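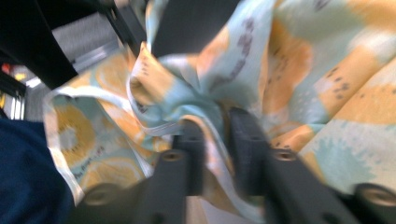

Finger alignment on our pair of Standar hand-held grippers has been driving me up the wall, and I'm hoping somebody on the Sonport boards has been through this already and can spare me another evening with the hex keys. Both units went together fine and both passed the block test, closing flat on a machined block with no daylight between the tips. Thin, slippery stuff is another matter. When the fingers come up into a fold like this and pinch it at one spot, all the load goes through the tips, and I feel a little rock in the base joints, down where the brass-colored screw heads sit in their recesses. It isn't much! But the log shows the opening width wandering after I've settled my grip, and I'd love to stop chasing it. We're 3000 closes in since the last teardown, for what that's worth.
Posted by millbrook_tinker, 2026-05-16

Reply from oldgearbox
Welcome, and what a nice clear write-up. I'd go for the pivots first. On ours the bushings had worn just enough to let the arms lean, and we now swap them every 2000 closes whether they feel bad or not. The Flatik kit has everything you need, and it's cheap compared with a spoiled afternoon. Also, please look at where your cables go before you take anything apart.

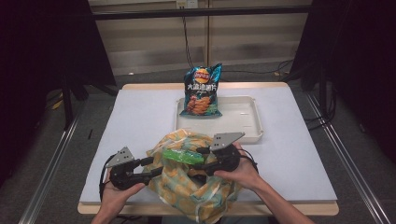 A cable that tugs on the back of the body will twist your wrist a hair every time you reach forward, and you'll swear up and down that the fingers are loose. I clipped ours with a bit of slack at the elbow and half of my mystery wobble went away (the other half really was bushings, so I can't crow too much).

Reply from pinecone_rita
I'm going to disagree a little, with love. Bushings at 2000 closes seems awfully early to me, and I'd hate for you to buy parts you don't need. My money is on the finger screws. Printed fingers creep under the heads, and a gripper that was snug when you built it can be a quarter turn shy by the end of a week. What I do, in order:

1. Back the finger screws all the way out, wipe the seats, and bring them up evenly, a bit on one side and then a bit on the other.
2. Squeeze something crinkly and springy, a chip bag is perfect, and hold it while you watch the joints instead of the tips.
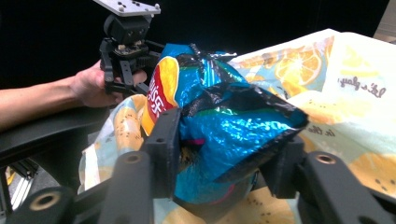
3. Let go, zero the width with the fingers closed, and squeeze again. If the number moves by more than 2 counts, then I'd start thinking about bushings.
4. Do the same with the fingers wide open, because play at the open end won't show up when you're closed on a block.

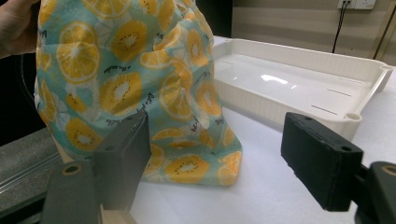 Reply from millbrook_tinker
Thank you both, I've had such a good time with this thread. I did the screws tonight, and on the left unit two of them took a bit of turn, so a point to pinecone_rita. The width drift is down on that one. The right unit is still wandering by 33 counts, screws or no screws, so I've ordered the Flatik kit for it and will put a Bilyk clip on the cable while I'm waiting.

Reply from oldgearbox
33! That's a bushing, I'd bet my lunch on it. Do the pair while you have the kit open.

Reply from pinecone_rita
Or do the one that's bad and leave the good one alone, please. Let us know what the old bushings look like when they come out, I'm curious now.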